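Brunura Boards > Desktops and Parts > Is it worth stripping old office towers before scrapping them?

flintlocker wrote:
My brother-in-law swears you can make decent money buying retired office desktops by the pallet and pulling them apart. He has a lead on a lot at Kivell, 30 towers, all sold as untested. I'm not convinced. By the time you've opened the thing, taken out the card, the drive, the memory and the power supply and sorted the screws, you've burned an hour on parts that everybody else is also trying to unload.

I went through one Dell to see how it adds up. Side panel off, tower flat on the bench, which is the only way I'll work on them.

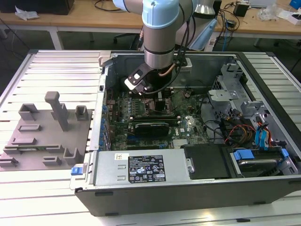
Old office graphics cards are close to worthless where I am. The hard drive has to be wiped before I'd sell it to anyone, and that takes longer than the rest put together. Power supplies I wouldn't buy used, so why would I expect somebody else to? The scrap yard in Flerdale pays for whole units by weight and doesn't care what's inside. Tell me what I'm missing.

Asanka Sikder wrote:
You're missing the boards. Pull them and sell them separately from the steel. I had 763 pounds of mixed desktops last winter and the boards brought in more than the cases did. I don't do it for a living but it paid for my snow tires.

flintlocker wrote:
Okay, but how many hours went into 763 pounds? That's the number I never see in these threads. People post the check and leave out the two weekends.

Asanka Sikder wrote:
Didn't track it. Evenings mostly. Radio on.

flintlocker wrote:
That's what I figured.

gasket_hound wrote:
Agree with the OP on graphics cards, disagree on everything else. Quit pricing these as scrap and look at them as working machines. A cheap drive and some memory and half of them will boot. Kocabaş Surplus sells them that way all day long.

flintlocker wrote:
Kocabaş has a storefront and a guy on the phone. I have a garage. And "half of them will boot" is doing a lot of work there. Untested usually means somebody tested it and didn't like the answer.
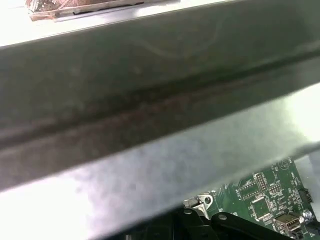
Cosmetics matter more than the refurb people let on, too. Buyers see a stain in a listing and assume a flood. Take a dark gray metal bar with smudges and scuffs all over it and a rusty-looking streak down the groove, sitting right over a green circuit board. Is it rust? Could be, could be old grime, and I'm not going to swear to it either way. But I know what a buyer will say, and I know I'd be the one eating the return shipping. Now multiply that by a whole pallet.

gasket_hound wrote:
So wipe it down and say "shows wear" in the listing. You're talking yourself out of it over a smudge.

flintlocker wrote:
I'm talking myself out of it over the price. He wants 1000 for the lot, pickup only, and I'd have to rent a truck. Add memory on top of that. The four slots are empty, so that's one more thing to buy before I can find out if a board is any good. There's a pale square sitting in the CPU socket and I can't say whether it's a processor or just the protective cap, so I'm not putting that down as an asset.

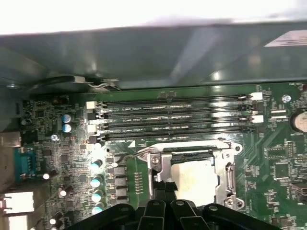
moss_and_solder wrote:
1000 is too much for untested towers with no memory. I'd offer 20 a unit and be ready to walk. Ask the seller straight out whether the processors are still in them. If he gets vague, you have your answer.

gasket_hound wrote:
20 a unit is still 600 bucks for stuff you all say is junk.

moss_and_solder wrote:
I didn't say junk. I said too much.

Asanka Sikder wrote:
Change the coin cells before you call any of them dead. I nearly scrapped a couple that only needed that.

flintlocker wrote:
Fair, I'll give you the coin cells. Still don't see the profit. I told my brother-in-law I'd help him unload the truck and that's as far as my money goes. If he buys them I'll keep track of the hours, since apparently I'm the only one who wants to know.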